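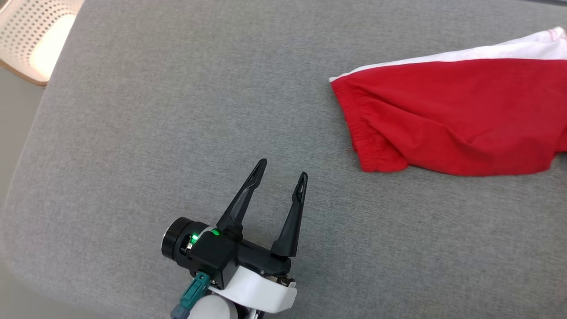 Figure 8.1 A red garment with a gathered elastic waistband, resting on gray upholstery. Note the ripples in the fabric at the waist.

Chapter 8
Elastic Waists and Easy Folds

Most of the clothes in a family laundry load have no zipper and no button. Shorts, pajama pants, sweatpants and skirts for small children are held up by elastic, and elastic changes how a garment is sewn, washed and folded. Chapter 7 dealt with shirts and collars. This chapter deals with everything that pulls on.

An elastic waist is made by sewing a stretchy strip into a longer band of cloth. When the strip relaxes, the extra cloth has nowhere to go and bunches into small pleats. The waist is then narrower and thicker than the rest of the garment, so the side seams will not lie straight. Beginners often try to smooth the waist flat before folding. Leave it gathered and smooth the legs instead.

Work on any firm, clean surface that is large enough. A table is best for a full load, but a sofa seat or a bed will do for a few pieces. Soft cushions sink under the hand – press lightly, or new creases will form underneath.

In the Sketimby Home Skills course, students fold 30 garments in one session and sort them into 2 stacks, gathered waists and flat waists. You will do a shorter version of this in Activity 8A.

By the end of the chapter you should be able to:
tell a cased elastic from one sewn directly to the cloth
fold shorts in halves and in thirds
replace worn elastic in a simple casing
read a care label before choosing a dryer setting

Words to know: casing, gather, inseam, piping, recovery

Before you begin: Find one pull-on garment at home. Measure the waist relaxed, then stretched as far as it goes without strain. Write both numbers in your notebook. You will need them for the table on page 103.

8.1 How Elastic Is Held in Place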